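Wrist cam + gripper trial - FAQ

Last updated Thursday. Answers are short, ask again if something's missing.

What are you comparing?
Two grippers, the Welleler and the Kozan, same arm, same controller (Durkance). Wrist camera is the Medon on both. Only the fingers and the finger mounts change.

Why shoes?
Soft in places, stiff in others, laces get in the way. Cubes told us nothing after the first day.

Is the box part of the test?
Yes. Lid open, folded back. The fingers have to get in over the rim without shoving the box. Pushing it more than a finger width is a fail.

Do you clear the desk first?
No. Plant stays, monitor stays. If a setup only works on a bare table we want to know.

What does the wrist camera give you?
Fingertips at the bottom of the picture, whatever is ahead of them in the rest. Fine when the arm is slow. Fast moves smear badly, see the second one.

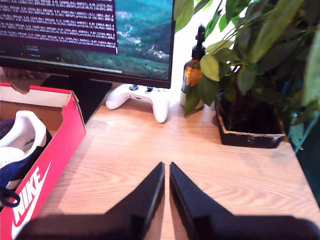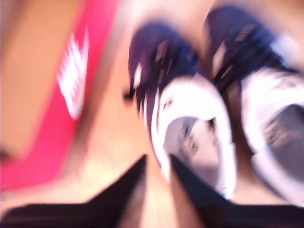
Wrist view, black fingers at the bottom edge in the first. Second is heavy motion blur, navy and white sneakers.

Can you use blurred frames?
Some. Color survives, so we can still tell shoe from red. Edges and lettering don't. We drop them for pose and keep them for tracking.

Can't you just shorten the exposure?
Tried it. Setting 8 on the Medon is the lowest that didn't go grainy in the evening. With sun on the desk you can go lower, but then you're retuning twice a day.

How many runs so far?
1290 out of a planned 2000. Remainder should be done in September if the Durkance firmware behaves.

Which gripper is ahead?
Welleler on the collar grab, Kozan on laces. Not calling it yet - the Kozan mount was loose for part of one batch and those need redoing.

How many tries per pick?
3, then it's logged as a fail and we reset by hand.

Does finger shape matter more than grip force?
For shoes, seems so. A narrow tip gets inside the collar. Force we set once and then mostly left alone, teh shoe gives anyway.

Do you change speed between grippers?
No, same speed profile for both. Slower would mean less blur but the runs take forever.

Will you share the logs?
After the reruns. Format is plain CSV, one row per try. Camera clips are seperate and a lot bigger.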